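Munness Paper Records Project
Second progress report to the Oltwood Fund
Prepared by Chaiwat Kaewkla, 1 May 2018

The short version is that we are behind, and I am less convinced than I was at the first report that the original plan was a good one. The grant assumed all 90 parish and shire binders could be indexed by the end of June. I don't believe that figure was ever tested against an actual binder.

Indexing is going well enough where the paper is in order. The Sekholm rate books took eight working days and the spelling of surnames has been checked against the burial register. The drainage correspondence is another matter. Whoever filed it in the sixties grouped letters by the colour of the letterhead, and we have had to re-sort the lot before entering a line.
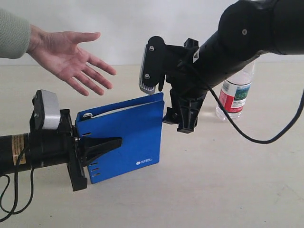
Progress Report No. 2, p. 7

Rehousing was meant to be the cheap part of the budget. Mak, our supplier, has put its prices up twice, and the archival grade it recommends costs far more than an ordinary ring binder. I asked for evidence that the dearer product lasts longer in a building with no humidity control and was sent a brochure. Until I see something better, I propose to spend the money on acid-free sleeves and leave the covers alone.

The search page went live in autumn. We were told to expect 4,000 visits in the first quarter and I would caution against reading much into whatever total comes in. The counter records every page load, including ours, and tells us nothing about whether a person found their great-grandmother. Emails are a better guide. Most of them ask for the school admission registers, and those were left out of the grant.

I would ask the Fund to consider two changes. The first is to move the completion date and drop the drainage maps, which are already held in copy at Oltwood. The second is to let us put the unspent travel money toward the school registers. A revised budget is attached, with the old figures alongside.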